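Are clear acrylic riser shelves worth it for a snack table?

Posted in Home & Kitchen > Small Spaces

Finlay Carnegie

We have a side table in the break room at work where people leave snacks and small stuff for each other, and it always ends up as one flat heap. My boss wants to buy a stepped acrylic stand, the clear kind with tiers. The one she likes is sold under the name Fokance and costs 52 dollars, which seems like a lot for see-through plastic. The listing says it "doubles your space." I don't believe that. It sits on the same table, doesn't it? Has anyone used one of these for a few months with real food on it, or do they only look good in the listing? I'd also like to know if they scratch.

Gregor Farquharson

I've had one since May and I'm lukewarm. "Doubles your space" is sales talk. You get the same table, you can just see the back row. 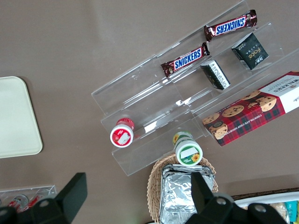

Candy bars are the easy case and every listing shows you the easy case. They're flat, they're light, and they sit fine on a narrow step. Look at the two Snickers on mine, one to a tier, no trouble at all. The Walkers shortbread box is the kind of thing I'd measure first, being long, and the little boxes can end up tipped on their side like the black-and-white one there. Small jars do well enough on the bottom step. I wouldn't put them any higher in a room where people grab things on the way past.

As for scratches, yes, mine got them. Fine ones, mostly where boxes get slid instead of lifted. Paper towels made it worse, so use a soft cloth and a drop of dish soap. You'll also see every fingerprint and a fair bit of glare off the edges. If your break room has strong overhead lights, that may bug you.

Would I pay 52 dollars? No. Measure the depth of one step before you buy anything. The listings love to give you the overall width and leave that part out.

Janer

We have one at work and it's great, everybody likes it. Just get it.

Kalitz

I'd question whether you need a stand at all. A shallow tray with 2 dividers fixed the heap problem at our place and cost 4 dollars at a thrift store. A stand won't make people put things back where they found them. If your boss is set on it, ask about returns first and keep the box.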